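Granesby Dispatch: Summer Event Edition

Hi everyone, and welcome back! If you logged in this week and wondered why the harbor is full of lanterns, the summer event is live, and I've been playing way too much of it (my garden at home looks terrible, my garden in Granesby looks amazing). It runs from the moment you read this until the servers go down for the next patch, so let me get you caught up.

The big thing this time is the Lantern Token. You get one for your first login of the day and more from the daily errands, and you trade them in with Ilta, who has moved her cart from the market to the end of the pier. Please don't go looking for her in the market like I did. I ran laps around that fountain for ages before I thought to open the map.

Her best item is the Plisinari mount, which costs 562 tokens. I know, I know. That sounds like a lot, and if you only do the logins you won't get close. But the errands pay out pretty well once you hit level 51, and the weekend raid drops a whole pouch. I'm at a little over half and I'm not even being careful about it. If you don't care about mounts, the pier furniture set is much cheaper and I think it's the prettiest thing they've put in the game since the January update. The striped awning! I have three of them.

One warning about the pouches. They don't stack with the ones left over from last year, and the old ones can't be opened anymore. You can sell them to any vendor for a bit of gold, so clear out your bags before you start.

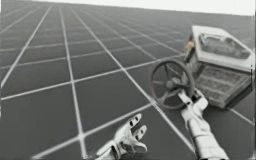 What changed in the Lockyer raid

Lockyer Keep got its rework in the same patch, and I have feelings about it. The first two bosses are mostly the same, with less walking between them (thank you!). The third one is a different fight now. The floor goes out from under you in sections, and your healer can't just park in the corner the way ours has been doing for a year. We wiped on it 6 times the first night and then got it on a pull where half of us were dead, so I'm going to say we have it down.

You can enter at level 54 now, which is lower than before, and the group finder will fill empty spots with whoever is in the queue. Results vary. I had one group that was lovely and patient and one where our tank left during the opening speech. If you have friends who play, drag them along.

Loot is personal during the event, so no rolling and no arguing. Everybody gets a pouch on the last boss, once a week per character. Yes, alts count, and yes, tokens are shared across your account. You see where this is going. I leveled a second archer just for that and I regret nothing.

Small stuff

The mailbox bug is fixed, the one that ate your attachments if your bags were full. If you lost something to it, send in a ticket with your character name and the day it happened. Mine took a couple of days and I got my boots back.

Fishing on the pier counts toward the daily errands, even though the errand text says "river." You can dye the lantern hats, but only the ribbon part changes color. And the fireworks over the harbor go off on the hour, every hour, so if you want a screenshot, grab a spot on the lighthouse steps a few minutes early. It gets crowded up there.

Guild housing sign-ups are still open too. Send me an in-game letter if you want a room near the kitchen, there are two left.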